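The Prildale Fisheries Protocol, Fifteen Months On

When the delegations of Nurkia and Hayat signed the Prildale Protocol in October 2022, the two foreign ministries described it as the first step toward a settled maritime boundary. The text itself makes a smaller claim. It establishes a shared fishing zone, sets out rules for inspection at sea, and provides for a joint secretariat. The boundary question is mentioned once, in the preamble, and then set aside "without prejudice to the position of either Party."

I have followed these negotiations on this blog from their early rounds, and several readers have asked for an assessment now that the first full year of operation has closed. What follows is based on the published text and on the secretariat's annual report. The views are my own.

The shared zone extends 40 nautical miles from the Duncombe Shoal on its eastern side and considerably less to the west, where Hayat's coast guard has long maintained a permanent presence. Vessels from both countries may fish inside it under license. According to the annual report, 1279 licenses were issued in the first year, the greater part of them to small operators who had previously fished in the same waters without any papers at all. This is a real improvement. A boat with a recognized license can be inspected and released. A boat without one was, until recently, towed to port and made the subject of a diplomatic note.

The inspection rules deserve more attention than they have received. Article 9 requires that the other party be notified within six hours of any boarding. The report records 37 cases in which notice was given late, and it does not say which side was responsible. I understand why the secretariat prefers to leave this out. A shared body that assigns blame in its first year may not see a second. Still, the omission makes it difficult for legislators in either capital to judge whether the rule is being taken seriously, and it invites each side to assume the worst of the other.

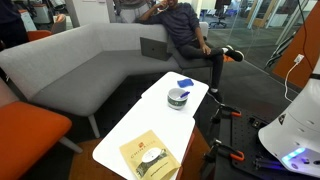 There is also the matter of the hotline. The Protocol calls for a direct telephone line between the two coast guard commands, staffed at all hours. The line was opened on schedule, but its use is left to the discretion of the officers on duty. Imani Haddad, who advised the Nurkian delegation on legal drafting, argued in a public lecture last fall that use of the line should be mandatory before any boarding. Her proposal was not well received by the naval staff, who regard prior contact as a limit on their freedom to act. I find her argument persuasive. The incident that brought the parties to the table in the first place was a boarding carried out at night, between two vessels whose commanders had no means of speaking to each other.

On funding, the picture is less encouraging. Each government agreed to pay half of the secretariat's costs. Nurkia has paid 100 percent of its share. Hayat has paid in installments, the last of which had not arrived when the report went to print. The amounts involved are small by the standards of either defense budget, and the delay probably reflects ordinary parliamentary procedure – the supplementary budget in Hayat was held up for reasons that had nothing to do with fisheries. It has nonetheless left two legal posts vacant, and both are needed for the dispute panel described in Article 14.

That panel has yet to meet. Under the Protocol it must be convened upon the written request of either party, and no request has been made. Some commentators take this as evidence that there are no disputes. The late notices suggest otherwise. A more likely explanation is that both ministries are waiting for the review conference, where the shared zone may be extended, reduced or allowed to lapse.

The review conference has no confirmed date. The Protocol requires only that it be held before the end of the third year, and the parties have not yet agreed on a host city or a chair. I intend to write separately on the draft agenda once it is released, with particular attention to the seasonal closure provisions, which I have not been able to cover properly in this post.

Posted Sunday, January 28, 2024
Filed under: Maritime Affairs, Treaties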